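Sodinby Wall Panel and Hooks
Supplier: Afridi Storage
Stock code: SOD-805

The Sodinby is a flat backing panel for light hanging items such as keys, lanyards and small utensils. It suits entries, laundries and workrooms where screws directly into the plaster are to be avoided. The panel is supplied in pale grey-blue only. Hooks are sold separately and take up position in a single horizontal row.

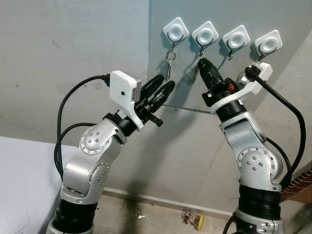

Adhesive hooks must be left unloaded overnight after application. Wipe the panel with methylated spirits beforehand and let it dry. Detergent residue is the usual cause of failure. Maximum load is 91 g per hook while the adhesive cures and 1,000 g after that. Do not fit hooks over a join or on textured paint.

Items of different lengths can hang side by side. Allow clearance below the longest one so that it does not catch on anything stored underneath.
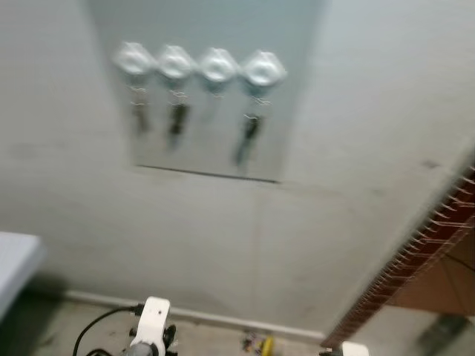 Panel on light grey wall, items hung from all four positions.

Mounting height is at the installer's discretion. The panel can be fixed well above the baseboard, leaving the lower wall clear for a bench or side table.

The Cuncombe table is the usual companion piece. It has a square white top with gently rounded corners and a semi-gloss finish.

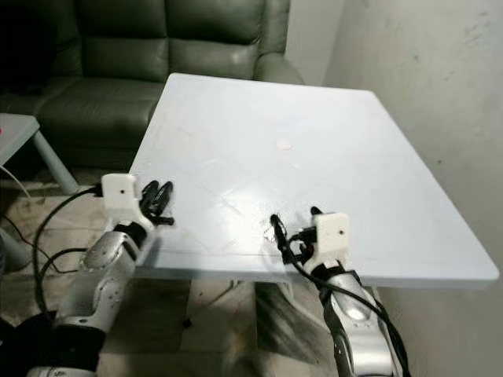
Clean with a damp microfibre cloth. Abrasive pads will dull the colour and leave visible scratches. The Vusano leg set is ordered under its own code and ships in 2 cartons.

Warranty: 2 years on panel and table, hooks excluded.
Page revised 23 May 2018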